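## 3. Collection of demonstrations

### 3.1 Overview

The learning system needs examples in which the robot takes one named thing from a full table and brings it to another place on the same table. To make such examples by hand on a real arm is slow, and in our laboratory only one arm is free for long periods. For this reason we decided to gather the main part of the examples in simulation, and to keep the real arm for the tests of Section 5. The whole set, which we call Kistia, contains 1228 demonstrations. Each demonstration is one attempt, from the rest position of the arm until the thing is released and the fingers are open again.

Two operators made all the demonstrations. Both had used the simulated arm before, but not for this task. We asked them to work in sessions of no more than 47 minutes, after which they changed places. In our first trials we had longer sessions, and the movements became visibly more careless near the end, with more corrections just before the grasp.

### 3.2 Rooms and tables

The rooms are produced by a small program named Morkard. It puts together walls, a floor, a window or a door, a few large pieces of furniture, and one table at which the robot works. The colours and the direction of the light are drawn again for every demonstration. The furniture near the walls has no role in the task. We keep it in the room so that the system does not learn to expect an empty background, a fault which we saw clearly in an earlier version of our work, where the grasp failed as soon as a chair was brought behind the table.

The things on the table come from a library of household models. Fruit, vegetables, dishes, bottles, books and small decorations may all stand together, and we made no effort to give them a sensible order. A book may lie next to a tomato. We only require that the thing to be taken can be reached from above, and that no two models pass through each other at the start. When this check fails the table is cleared and filled again.

The sizes of the models are left as they are in the library, with one exception. Cloths gave us much trouble. A cloth that is simulated in full makes each step very slow, and the result was often not stable when a heavy thing was standing on it. We therefore use cloths with a fixed shape, already folded or crumpled. They can hide a part of another thing, but they do not bend when they are touched. The system is never asked to pick up a cloth.

### 3.3 Control by the operator

The operator moves the hand of the robot with a hand-held controller, and the joints follow by inverse kinematics. We call this program Kullness. The opening of the gripper is set with a trigger, so that the fingers can also be closed only in part. This was important for soft-looking and round things, for which the operators liked to close slowly and to look before they lifted.

The operator receives a short sentence on the screen, for example "put the apple in the bowl", and starts when ready. There is no time limit. If the thing falls on the floor, the attempt is ended and marked as failed. If it falls on the table, the operator may pick it up again, and the demonstration is kept with the second grasp included. We had a long discussion about this rule. In the end we kept these attempts, as they are the only examples in the set that show how to recover from a lost grasp.

Small round fruit is the most common target. Figure 2 shows such a fruit held between the fingers over a table with many other things on it. With this kind of target the direction of approach must be chosen with care, as a tall bottle beside it can touch the hand before the fingers arrive. The operators were told to come down from above whenever possible, and to lift the fruit clear of its neighbours before they moved it sideways.
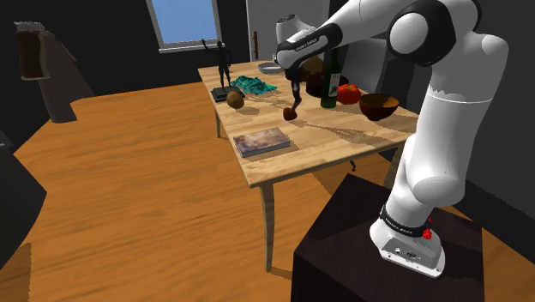 **Figure 2.** Simulated arm on its pedestal, holding a small reddish-brown fruit just above the table. A bottle, a tomato, a bowl and a closed book are among the other things on the tabletop.

### 3.4 Recording and selection

During each demonstration we store the joint positions, the opening of the gripper, the sentence given to the operator and the rendered views. The positions of all the models are stored too, but the system does not see them in training. They are used only to decide if the task was done, and to render the same movement again with other colours or another light.

After the sessions, a script named Carrasco removes the pauses at the beginning and at the end. It does not touch the pauses in the middle. A short stop above the target often means that the operator is judging the distance, and when we removed these stops the trained system came down too fast and pushed the fruit away.

Every demonstration was then watched by the operator who had not made it. Where the two operators did not agree about the success of an attempt, the stored positions were used to settle the question. Failed attempts are not used in the training described in Section 4, but they remain in the set with their mark.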